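Thursday, August 18, 2022

Equipment planning, bench two

Went through the quotes with Lachlan Pryor this morning. Writing it up while I still remember which number belongs to what.

We have 3477 left in the equipment line until the year closes. The July spend is already out of that, including the Skitov power supplies, so it is a real figure and we can commit against it.

Three things want paying for: fingers, a spare wrist camera, and something better to put the basket on. The arms themselves are not part of this round. Lachlan asked whether we should hold everything over and put it towards another arm. I said no. We lose bench time to small parts, and one more arm would need the same small parts.

Fingers first. Pradska want 157 a pair for the wide black ones, same fitting as now. Doolan are cheaper but theirs need an adapter plate, and we would have to redo the closing limits in the config. Staying with Pradska. Two pairs for stock.

Camera. Prosgate only sell the wrist unit as a kit with bracket and cable. We have brackets. Have written to ask for the camera and cable alone, no answer yet.

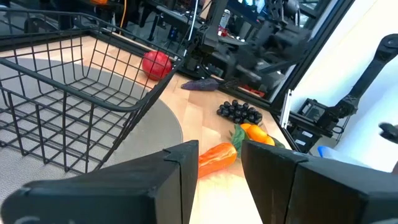
Produce into the wire basket is still the main task through the autumn, so anything we buy gets judged on that. The carrot and the aubergine need different approaches from the round stuff, and the grapes are the one I would most like softer pads for. Pads are 60 for a set and they should stick to the present fingers. Adding one set to try before we think about more.

The basket mesh is a worry for the depth readings. Lachlan would like a solid-sided tub as a second container. I'd keep the wire one as the standard, or the old runs can't be compared with the new ones. A tub can come out of consumables if he still wants it next month.

Doolan also quoted 2787 for a full bench package: new mounting rails, cable trays and a stand for the overhead gear. Tidy cabling would be nice - but it eats most of the budget and takes the bench down for a week while it is fitted. Parked. Could ask them to price the cable trays separately.

Where it stands:

Pradska fingers, two pairs, 314 - order now
Pads, one set, 60 - order now
Prosgate camera - waiting on price
Doolan bench package - not this year
Mat for under the basket - I am measuring, Lachlan is looking for suppliers

That is 374 committed and 3103 left. Need the delivery time from Pradska before I book the next long block of runs. Their last quote didn't give one.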